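Prurnby Forums > Old Desktops > Stripping an office tower for parts, what's worth keeping?

slotcover_sam
Wed 17 November
Picked up an old office tower and I finally have it on its side with the panel off. Green board, two black RAM slots, blue tool-free latches all over the drive area. I love this stuff! Plan is to pull the drives first, then the power supply.
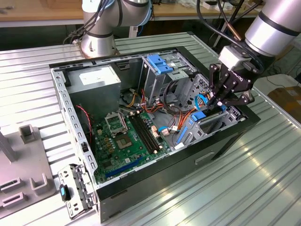

Do I need to take the power supply out before the drives?

Leave it where it is and do the drives first, you just need their cables unplugged.

mothball9
Agree with that. I'd toss the supply though (old ones make me nervous) and keep the drive carriers, because finding the right carrier later is a pain. Kokent wanted silly money for one back in January.

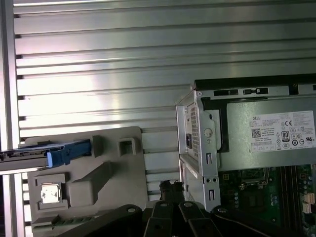
Drive carrier with the blue handle, resting on the gray tray

tinsnips
Toss a working supply?? No way. Test it and put it on the shelf. I've got 2 from the same kind of box still running in my garage.

mothball9
"Working" according to who, lol. We'll have to disagree on that one.

slotcover_sam
Haven't tested it yet, so you can both be right for now. Cables are the slow part. I'm going one bundle at a time and trying not to yank anything. 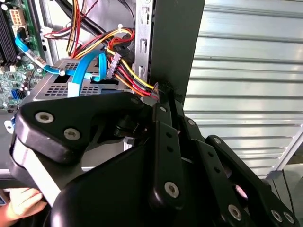 I'm also keeping every screw in an old Nellum mint tin, which my wife thinks is hilarious.

tinsnips
Tape the SATA cables in pairs while you're at it. Loose ones turn into spaghetti in the drawer.

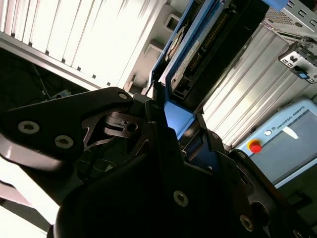
slotcover_sam
Cable ties are on my list for the weekend. I've still got a mess of black ones lying loose down in a dark gap, so point taken! Might just buy the big bag from Shaikh and be done with it.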